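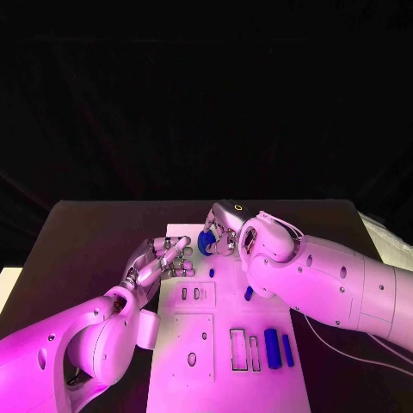

Brahim Shawky wrote that the engraved boards should be stored with their parts seated in the slots, and asked whether the lending desk would accept them back in any other condition. The full text of the message is quoted below, followed by the reply of the lending desk.

> To: Sorting and Assembly Materials list
> Subject: Return condition of the white boards
>
> Dear colleagues,
>
> We have had the white boards with the blue parts on loan at the Katholm site since June. Our practice has been to return each board with every part in its slot and a sheet of card laid over the top. The last one we received from the desk came with the parts in a cloth bag and the board in a separate sleeve. Two of the smaller parts had worked into the seam of the bag and were found only when the bag was turned inside out.
>
> I would ask that the desk settle on one method. My own preference is for seated parts. A person opening the box can then see at once whether the set is complete, and no inventory sheet is needed. If the desk prefers bags, we will comply, but we would like the bags to be of a kind that closes fully.
>
> I would also like to know whether replacement parts may be requested singly. Our copy of the catalog lists only complete sets.
>
> With regards,
> Brahim Shawky
> Katholm

Dear Brahim Shawky and members of the list,

Thank you for the message. The question of return condition has been raised by other borrowing sites, and the lending desk at Netow has reviewed it together with the stores office. The following applies to all board sets in circulation as of January 30, 2020.

Return condition. Boards are to be returned with the parts removed and bagged. We recognize that seated parts are easier to check on opening. The difficulty is in transit. The slots are cut to allow a part to be lifted out with the fingers, and they do not hold a part when the box is turned on its side. Of the 84 returns examined for this review, the sets with parts missing had for the most part been sent with the parts in place and a loose cover over them. A sheet of card does not prevent this.

Bags. The cloth bags will be withdrawn. Each set will be issued with a clear bag that has a press closure along the full width of the opening. Sites still holding cloth bags may keep them or discard them; they should not be sent back to us. Please place only one set in each bag, including where two sets are returned in the same box.

Checking. On receipt, and again before return, please seat every part in its slot on a flat table, confirm that no slot is left open, and then bag the parts. The check should be made under good light. The engraving is shallow and is hard to read when the light comes from directly overhead.

Fit. A part that does not drop into its slot should not be pressed. Please remove it, look for dust or paper fiber in the slot, and clear the slot with a dry brush. If the part still does not sit level, note this on the return slip and place the part in the bag with the others. Parts should not be sanded or trimmed by the borrowing site. We received three sets this season in which this had been done, and the affected parts were then too slack to be used.

Cleaning. Boards may be wiped with a damp cloth and dried at once. Please do not use the Adesen cleaner that is supplied for tabletops. It leaves a film in the engraving that attracts dirt. Parts may be washed by hand in lukewarm water and should be fully dry before they are bagged.

Replacement parts. Single parts may be requested. The catalog held at Katholm appears to be an earlier printing, and a current copy will be sent. Requests should give the set number and the slot in which the part belongs. Please do not describe the part by size alone, as several are close enough in size to be confused. Single parts are supplied from the Fahmy store and are normally sent within 16 working days.

Labels. The set number is to remain on the outside of the box. Adhesive labels should not be placed on the board itself, front or back.

Sites that have already packed a return with the parts seated need not repack it, provided that the box has not been sealed for collection and the parts can be secured with a close-fitting cover. In all other cases the method above applies.

Questions on this notice should be sent to the list so that the answers are available to all borrowing sites. Requests for single parts should go to the lending desk directly.

Respectfully,
Lending Desk
Netow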